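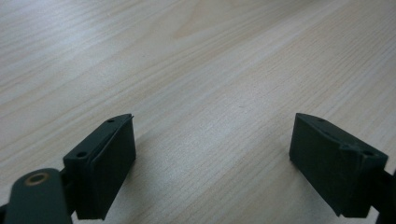 Pale, streaky and with nothing on it but the light: a tabletop to come home to.

I have been a table piler since I was old enough to reach one. Post, keys, a library book, the good scissors, somebody's half-finished birthday card, all of it lands on the table and stays there until we need to eat, at which point it gets shoved to one end and we dine on the remaining third like people on a crowded train.

So when my friend Firdevs Tuncer announced in March that she was clearing hers every single night before bed, I laughed at her. Then I went round for supper and was sick with envy. You could see the grain! I'd sat at that table for years and couldn't have told you it had any.

I gave it a go myself for 25 days. The rule (hers, and she is strict) is that the whole top has to be bare by bedtime, and you're not allowed to move things to a chair. Chairs are cheating. So is the windowsill, which I found out on day two when I sent her a rather smug message.

The first evening took me well over an hour, mostly because I kept stopping to read things. There was a Kauppinen catalogue from two winters ago with a page folded down, and I still can't think what I wanted. There was a parking ticket from Ninden, paid, thank goodness. There were 15 pens, and I tried every one of them on the back of an envelope and kept four.

By the second week I was down to nine minutes, and I'd begun to enjoy it, especially the wiping. A pale top shows up everything, so I do it with a damp cloth, well wrung out, going along the lines of the grain and then drying straight after with an old tea towel. Selvaraj Talukder, who sells second-hand furniture in Jirnville and has seen what people do to it, told me to stop squirting cleaner directly on the surface and put it on the cloth. He also told me to crouch down and look across the top with a lamp on, and oh dear, the smears. I do it most nights now.

Did it last? Sort of. I've slipped on Fridays, and there's a jigsaw on there as I write, which Firdevs says doesn't count as long as I'm doing a bit of it every day. The pens are back up to seven.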